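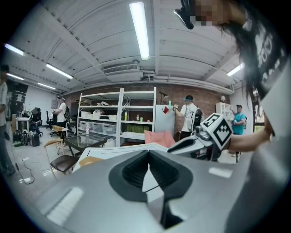 Most tool libraries fail on the return shelf, long before money or membership becomes the problem. A drill that comes back with a stiff chuck looks the same as one that comes back sound, and the next borrower learns the difference halfway through a job. The usual remedy is a paper tag tied to the handle, and it has two faults: it tears, and it can be read from one side only. A marker fixed to the tool is better. The white cube with black square patterns on the hand-held gripper is the right general form, as it carries its pattern on more than one face and stands clear of the working end. A sander or a hedge trimmer could carry a block of that sort where a tag would be gone in a month.

Marking is the easy part. The harder question is what the record behind the mark should hold. At Stidbridge, where I kept the register until last April, we recorded the borrower, the date out and the date in. That told us where a tool had been and nothing about its state. We had 130 tools on the books, and the register treated a spade and a mitre saw as equals.

Three further fields would have served us better: hours of use, the last fault reported and the last part replaced. Hours are the most useful and the least often kept. Brushes in a cheap drill wear by running time, and a drill lent twice for a kitchen refit has done more work than one lent ten times to hang a picture. We set 50 hours as the point for inspection. The figure was a guess, and I would still take a guess over no limit. 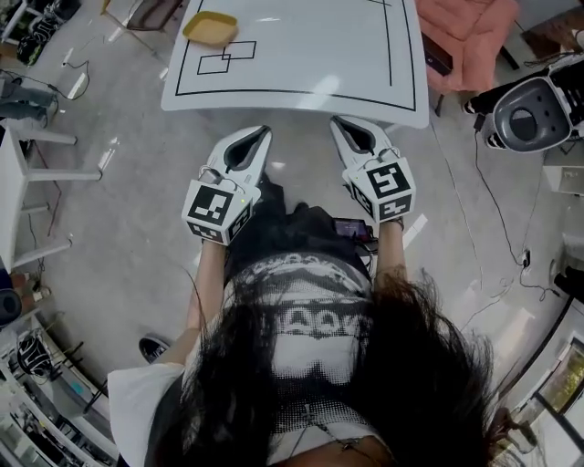 *One hand-held gripper in each hand, at a white table.*

Wilmer Flores, who ran the Soltholm library, took the opposite view. He held that borrowers will not write down hours truthfully, so the field is worse than blank. I accept the premise. Borrowers round down, and some leave the line empty. But an error that always runs the same way can be allowed for, by bringing the limit down, and a blank cannot.

The cost of all this is small. Entering the extra fields took me 2 minutes per return, including the time spent asking. A library that cannot spare that should hold fewer tools. Ours should have sold its duplicate jigsaws years before it did, and put the money into spare brushes and blades.

I would also drop the late fee. It brings tools back on time and unexamined, in a queue just before closing, when the desk is least able to look at them.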